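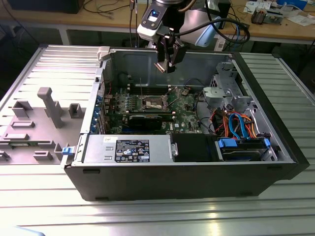 Tour Coteden - base à compléter, sans processeur

Référence : 432-11
État : occasion, révisée en atelier
Prix : 224 € TTC

Boîtier tour noir et argent, vendu avec sa carte mère, son alimentation et une carte graphique. Le processeur et son ventirad ne sont pas fournis : le socket est vide, avec son cadre de maintien et son levier. Cette base s'adresse à ceux qui ont déjà un processeur compatible ou qui remontent un poste à partir de pièces récupérées.

Ce qui est compris

Boîtier avec panneau latéral amovible
Carte mère verte, emplacements mémoire au-dessus du socket
Carte graphique noire montée sur son port d'extension
Bloc d'alimentation, étiquette réglementaire en place
Baie de disque à languettes bleues, disque monté
Cage métallique grise supplémentaire
Câbles SATA bleus et orange

Ce qui n'est pas compris

Processeur, ventirad, pâte thermique
Système d'exploitation
Clavier, souris, écran, cordon secteur

Montage

Couchez le boîtier sur le côté, panneau vers le haut, cordon débranché. Relevez le levier du socket, ouvrez le cadre, posez le processeur sans appuyer puis refermez. Les équerres d'extension sont repérées en bleu. Pour sortir le disque, pincez les deux languettes bleues de la baie et tirez.

La liste des processeurs acceptés est jointe au colis. En cas de doute, envoyez-nous la référence du vôtre avant de commander - nous ne reprenons pas les cartes mères dont les broches ont été tordues au montage.

Livraison et garantie

Expédition sous 2 jours ouvrés depuis notre dépôt de Grovley, dans un carton double épaisseur. Retrait possible au comptoir de Litbridge sur rendez-vous. Garantie de 11 mois sur l'alimentation et la carte mère, hors disque.

Questions techniques : Roland Blackburn, atelier Clegg.

Fiche mise à jour le 5 janvier 2019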